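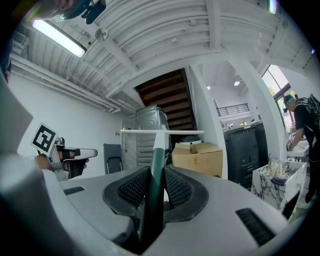 Ticket: Shared calendar shows bookings twice, and reminders go out at the wrong hour
Opened by: Ya-wen Lui
Handled by: Lewis Aitken
Product: Revlow Bookings, desktop and phone
Status: Solved, left open for comments

What Ya-wen wrote to us

Hello all, and sorry for the long message, I wanted to get everything down while it was fresh. Since the update, every appointment in our shared calendar appears two times, once in blue and once in gray. If I delete the gray one, the blue one goes with it, and then the customer gets a cancellation email (I had to make a few red-faced phone calls over that, as you can imagine). The reminders are off as well. They should go out at 9 in the morning and they're landing in the middle of the night. Gianni Cirillo has the same trouble on his laptop, but Magnus Cowie, who only uses his phone, sees everything just once. 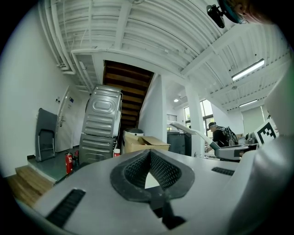 First reply, Lewis

Hi Ya-wen, thank you for such a thorough write-up, and please don't apologize for the length! The bit about Magnus's phone was a big help. Please don't delete any more gray entries for now. Could you open Settings, then Connections, and tell me what's listed there? I'd also love to know which time zone you see under Business Details.

Ya-wen's answer

Connections lists Nouri Mail twice, one with our old office address and one with the new one. Time zone says UTC, which I'm sure I never picked.

What we tried

Signed out and back in on Gianni's laptop. No change.

Cleared the saved calendar data and let it load again. It took 15 minutes and the gray entries came right back, all 34 of them.

Turned off sync for the old Nouri address, without removing it.

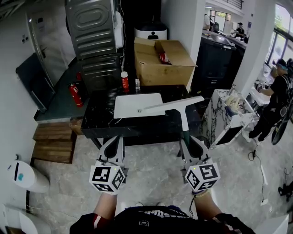

After that last step the gray entries went away on both laptops and the blue ones stayed put, and Ya-wen checked the outbox to be sure no cancellations had gone to customers. I was holding my breath a little on that one, I'll admit. We then set the time zone back by hand and sent a test reminder to Gianni for the next morning, and he wrote back over his coffee to say it had come in at 9 on the dot.

Notes for whoever picks this up next

The update brings back old mail connections if they were switched off but never removed. It also resets the time zone when it finds two of them. I've passed both to Faisal Lodhi, who is looking after the fix. Until that's out, please turn off sync first and leave the Remove button alone, as removing an address still sends the cancellation emails.

Ya-wen, you asked about the customers whose bookings were canceled by mistake. You can bring those back from the Recently Deleted page for 40 days, and there's a box to untick if you'd like to do it without sending them yet another email.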